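연필용 목재 얘기 좀 이어서 써본다. 지난번에 합판 글 올렸더니 제재소 쪽 질문이 많이 와서.

1/
우리 조합이 거래하는 숲은 두 군데다. 카르코마리 쪽 재생림하고 드리모비크 쪽 사유림. 면적은 드리모비크가 훨씬 넓은데 연필용 판재로 쓸 만한 나무는 카르코마리에서 더 많이 나온다.

2/
판재는 결이 곧고 옹이가 없어야 한다. 말로는 간단한데 솎아베기를 제때 안 한 숲에서는 이 조건이 잘 안 맞는다. 가지가 늦게까지 붙어 있으면 옹이가 안쪽까지 들어간다.

3/
작년에 카르코마리에서 표시한 나무가 3,687그루, 실제로 벤 게 3,170그루. 차이가 나는 이유는 경사면 한 구획을 통째로 뺐기 때문이다. 6월에 비가 많이 와서 운재로가 무너졌고, 복구 전에는 장비를 안 넣기로 했다.

4/
"그럼 손해 아니냐"는 질문. 그해 매출만 보면 맞다. 그런데 젖은 흙에 장비를 넣으면 바퀴 자국이 배수로가 되고, 토사가 아래쪽 개울로 간다. 나중에 길 고치는 돈이 더 든다.

5/
샤오원슝(Wen-hsiung Hsiao) 씨가 구획별로 그루터기 조사를 해줬다. 그 양반 표에는 썩은 심재가 따로 적혀 있다. 북쪽 사면이 생각보다 심했다. 겉은 멀쩡한데 밑동을 자르면 가운데가 갈색이다. 이런 건 판재로 못 쓰고 칩으로 간다.

6/
건조 얘기. 아이도안(Aydoğan) 제재소는 자연 건조를 먼저 하고 가마에 넣는다. 우데오(Udeo)는 바로 가마로 간다. 우데오 쪽이 빠르지만 얇은 판에서 끝갈라짐이 더 나왔다. 수종과 두께가 같은 걸로 비교한 거라 당분간 얇은 판은 아이도안에 맡긴다.

7/
가격은 공개 못 한다. 다만 운반비 비중이 거의 20퍼센트까지 올라왔다는 정도는 써도 될 것 같다. 기름값도 있고, 앞에서 말한 운재로 때문에 돌아가는 거리도 있다.

8/
인증 관련해서 묻는 분들. 구획 번호와 벌채 허가 번호가 납품서에 같이 찍혀 나온다. 978번 구획처럼 중간에 경계가 바뀐 곳은 옛 번호를 괄호로 병기한다. 둘 중 하나라도 빠졌으면 받지 말고 연락 달라.

9/
조림은 벤 자리에 전부 심는 방식이 아니다. 어린나무가 자연적으로 올라온 곳은 그대로 두고, 빈 데만 보식한다. 묘목은 근처 종자에서 키운 것만 쓴다. 활착률은 가을 조사가 끝나야 말할 수 있다.

10/
사슴 피해는 작년보다 늘었다. 보호통을 씌운 데는 괜찮고 안 씌운 데는 끝눈을 다 먹었다. 울타리를 치자는 의견도 있는데 경사지에서는 유지가 어렵다. 눈 오면 넘어간다.

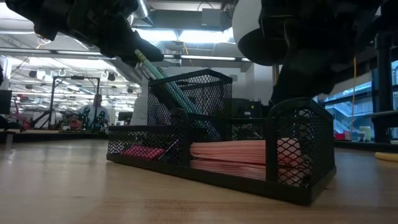 제14호 · 6쪽

11/
소식지에 실은 표는 구획 이름이 약자로 들어가 있어서 헷갈린다는 얘기를 들었다. K는 카르코마리, D는 드리모비크. 뒤에 붙은 숫자는 사면 방향이 아니고 작업 순서다. 다음 호에서는 풀어서 쓰겠다.

12/
그루터기 조사표 원본이 필요하면 메시지로 요청하면 된다. 스캔본이라 글씨가 흐린 데가 있다. 구획 번호를 적어주면 그 장만 찾아서 보낸다.

13/
2022년 4월 23일 토요일 현장 견학은 예정대로 한다. 운재로 아래쪽 공터에서 모이고, 복구 안 된 구간은 안 올라간다. 장화 필요하고 안전모는 여기서 빌려준다. 비 오면 전날 저녁에 이 계정에 올린다.

14/
칩으로 나간 물량이 어디로 가는지는 따로 정리해서 올리겠다. 일부는 보드 공장, 일부는 지역 난방인데 비율은 아직 확인 중이다.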